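Bring Back the Boring Table

I want to say a few words in favor of the table with nothing going on around it. I mean the plain kind, in the corner of a library or at the back of a post office, where you can put your stuff down and not be sold anything.

We used to have two of them in the Ernton branch library. I did my taxes there every March for years, because my own kitchen table is where mail goes to die. Then the remodel happened. The tables went out and in came a row of padded pods with little screens, bought from Findeck, and now you can sit in a pod and feel like you're waiting for a very short flight. You can't spread out a map in a pod. You can't help a kid with a science poster either, and I've tried (we ended up on the carpet, glue stick and all).

I'm not against comfy chairs! I love a comfy chair. But a table lets strangers be near each other without having to talk, and I think we've gotten bad at making room for that. Everything new in town has a theme, or a cup of coffee you have to buy first. The place on Brzozowska that calls itself a "work lounge" wants you to book ahead. Book ahead, to sit down!

What I'd like is pretty dull. A pale top, enough room for my elbows, maybe a plastic tray to drop my pens in.

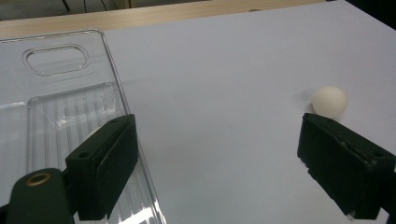
Refilwe Jacobs wrote to me after my last column to say I'm being sentimental, and that the old tables were mostly used by people who spread out at opening time and held their spot until dinner. She likes the pods. She gets one to herself, and her back doesn't hurt.

Fair enough on the back. But somebody camping at a table all day is somebody who needed a table all day, and I have a hard time seeing that as a problem for the library to fix. Where do they go now? I see a couple of the old regulars at the laundromat, papers on their knees — and the laundromat smells like dryer sheets and closes early.

The remodel report put the new seating at $2391 a pod. For that kind of money I could furnish half the building with plain tables from Clokov and have enough left over to fix the water fountain, which has been dribbling for as long as I've lived here.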